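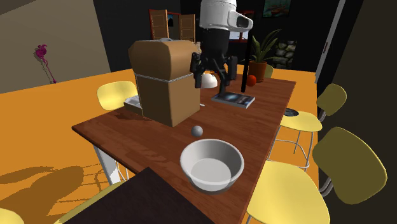
Darnitz asked on the project tracker whether the clearance rule still applies when the arm is simulated, given that a rendered bowl costs nothing to break. It applies. Episodes that violate the rule are rejected at intake whether they come from the simulator or from a physical cell, and the rest of this page explains how to set up a tabletop scene that passes.

## Scope

These steps cover single-arm tabletop manipulation in the Brurkidico scene set. Mobile base motion is covered in the Kalter navigation notes. Anything involving liquids or heat is out of scope.

## 1. Fix the workspace before placing objects

Define the workspace as a volume above the tabletop, bounded by the table edges. Chairs, walls, doorways and decorations are outside it. They stay in the collision model, but they are never valid targets.

Set the table as a static body. If the table can move, contact errors get absorbed by the furniture and the log looks cleaner than it should.

## 2. Classify every object

Each object on the table gets one class:

| Class | Meaning | Typical entries |
|---|---|---|
| Target | May be grasped | ball, fruit |
| Movable | May be touched if the task says so | book, bowl |
| Obstacle | No contact allowed | large box, potted plant |
| Fixture | Static, no contact allowed | pole, stand |

A cardboard box large enough to hide part of the robot is always an obstacle unless it is the target. Loose flaps and string count as part of the box. Use the outer hull for collision checks, and do not fit a tight mesh around the flaps.

Unclassified objects default to obstacle. Don't delete clutter to get a plan through; change the task or the start pose.

## 3. Set the clearances

- Free motion: 20 mm from any obstacle or fixture.
- Final approach to a target: 2 mm from neighboring objects, at reduced speed.
- Gripper pointing down over a rounded object: measure from the lowest fingertip, in the open position.

The last item causes most of the rejections. Jointed fingers sweep through an arc as they open, and the planner in the default configuration checks only the closed hand. Turn on `check_open_hull` in the scene file:

```
planner:
 check_open_hull: true
 clearance_free_mm: 20
 clearance_approach_mm: 2
```

## 4. Check the sensor view

Run the visibility pass from the head sensor at the start pose. A target hidden behind an obstacle has to be marked `occluded` in the task file. The controller may not read its position from simulator state. This is the second thing Darnitz raised, and the answer is the same: if a physical robot could not know it, the policy does not get it.

Repeat the pass after any object has been moved.

## 5. Run and log

1. Load the scene and let it settle. Wait until all object velocities read zero.
2. Save the settled poses as the reference state.
3. Run the episode with the contact logger on.
4. Stop at 2,000 control steps if the task is not complete. Record the episode as a timeout.
5. Compare final poses against the reference state and list every object that moved.

An obstacle that has moved is a violation even with no contact in the log. It usually means an indirect push through a movable object.

## 6. Report

Submit the scene file, the task file, the contact log and the seed together. Timeouts and violations go in with the successes. Lubis format is accepted for logs; converted logs must keep the original time base.

Changes to clearance values need a new scene version. The April scene files predate the open-hull check and have to be rerun before they can be cited in a report.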